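Home Archive Workshop Notes Kitchen Contact
Search this site... Go

Paper cups, measured

11 Jan 2023

The office in Prutdale went through its last sleeve of paper cups before the holidays, and the replacement order fell to me. I had assumed a paper cup was a paper cup. Two suppliers and three sample packs later I have notes, and they may save someone else an afternoon.

The cups are for a water dispenser and a coffee machine that share one counter. That is the root of the problem. Cold cups and hot cups are built differently, and we wanted a single product for both so that the cupboard would only have to hold one kind.

The samples came from Dorkano and Mathebula. Dorkano sent a single-wall cup in two weights. Mathebula sent one cup, single-wall, plain, no printing. All were sold as suitable for hot drinks.

Rim. A paper cup rim is the top edge of the wall curled outward on itself. The curl does most of the work of keeping the mouth round. On the lighter Dorkano cup the curl was loose near the side seam, and a lid pressed on there would lift again on the opposite side. The heavier one was better. The Mathebula rim is thinner than I expected but evenly rolled, and it held a lid on every cup I tried from the sleeve.

Wall. I filled each cup with hot water, put a lid on and left it on the counter. After the wait I picked it up by the middle and squeezed until the water level moved. The lighter Dorkano cup gave almost at once. The other two were close enough that I would not choose between them on this alone. None of the three is comfortable to hold with fresh coffee in it, and a single wall never will be. We have a box of sleeves from a previous order and those fit all three.

Base. The bottom disc is set up inside the wall and the wall is folded in under it. If the fold is uneven the cup rocks. I stood samples on the glass shelf from the fridge, which is the flattest thing in the building, and tapped the rims. The heavier Dorkano cup rocked more often than I would like. It did not leak.

Taper. This matters for stacking and for the dispenser tube on the wall. Too shallow a taper and the cups wedge together, so pulling one brings down 2 or 3. Our tube is a Risley with an adjustable collar - the screw is at the back, behind the label, and you need a short screwdriver. With the collar one notch tighter than before, the Mathebula cups come out singly. The Dorkano cups need the old setting, and even then the last few in the tube hang up.

Dust. Paper cups shed a little fiber from the cut edges and it collects inside the stack. Check the inside of the first cup from any new sleeve under a good light, and rinse it if there is anything on the wall. I did this for all the samples and found the odd speck in each brand. I do not consider it a reason to reject any of them.

Price. The cups come in sleeves of 50, and the case is 2000. A case is more than our cupboard will take in one go, so half of it is going on top of the filing cabinets in the back room. Keep it off the floor. Cartons that sit on that floor pick up damp by May, and the bottom sleeves end up soft at the rim.

I ordered the Mathebula cups. The plain pale finish is also easier to write a name on than the glossy one we had, provided the pen is a fine marker and the writing goes on before the drink does. Delivery is to the side door. The leftover Dorkano samples are in the drawer under the kettle and can be used for cold water.

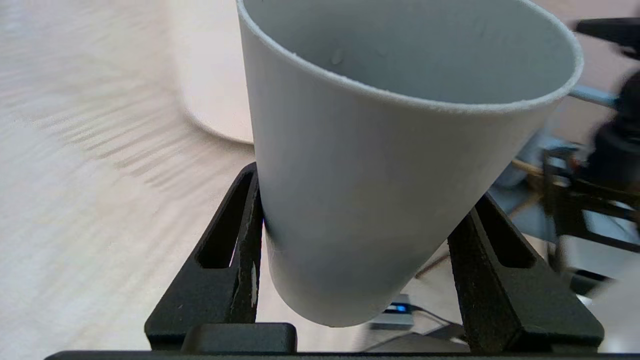
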